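Proyectos de alumnos > Robótica > Evaluación de kits
Lectura: 3 min

Evaluación del kit Bunting de pinzas de mano (informe parcial)

Objetivo: ver si el kit sirve para grabar demostraciones de tareas de mesa sin tener el brazo montado. Nos lo prestó Merkdale por 8 semanas. Precio de catálogo 3.087 euros, sin IVA, con dos pinzas, cables y licencia de un año.

Montaje. Facil, menos el cableado. El manual habla de un solo concentrador y venían dos. Perdimos una tarde con eso. Calibración con la herramienta de Namthorpe, bien a la segunda.

Tarea elegida: platos y mantel individual. Objetos negros a propósito, queríamos ver cómo responde el seguimiento con superficies oscuras. Una persona, una pinza en cada mano, mesa rectangular.
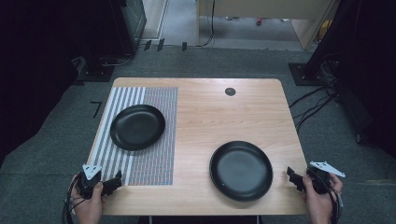 Marina Echeverri
Alumna de 4.º, responsable de pruebas

Los dos platos no se agarran igual. El borde fino cuesta mas, hay que entrar con la punta inclinada. El otro sobre la tela, mejor.

Resultados: 60 demostraciones grabadas, el 95 % exportadas sin errores. Las que fallaron, todas por desconexión de la pinza derecha. Cambiamos el cable, pendiente de repetir.

En contra: los cables tiran de la muñeca. A la media hora cansa. El soporte tecnico contesta, pero tarde. No hay versión inalámbrica, en enero preguntamos otra vez.

A favor: el formato de salida se abre directo en nuestro entorno, cero conversiones.

Falta comparar con el kit de Starkham.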